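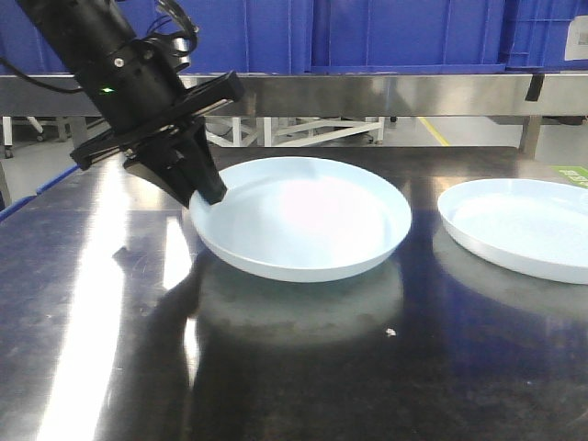

STISLOW, August

The Moynihan Film Library has completed its review of the Domuvora disc player, purchased for the public viewing room. Silent comedies and early serials were used for the test.

Playback of older discs was steady, and the picture controls are easy to find. Black-and-white titles kept good detail in dark interiors. 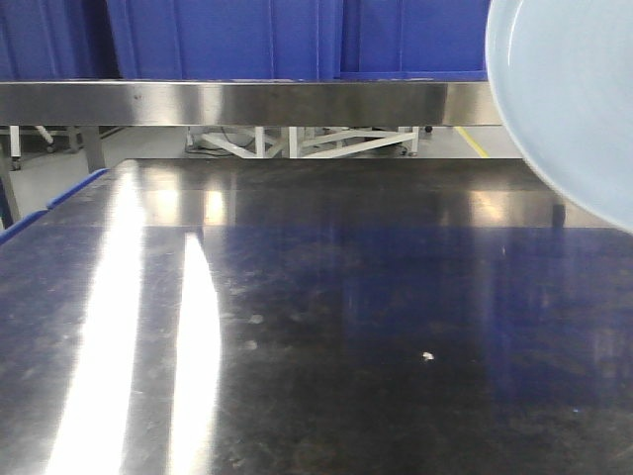

Subtitles can be moved up to 4 lines, a help with intertitles. The remote is less satisfactory. Its chapter buttons are small, and two viewers stopped a feature at minute 57 by mistake.

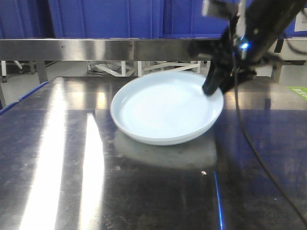
The menu is also slow to load on box sets. The library recommends the player for small screenings.

Reviewed by Nuala Geraghty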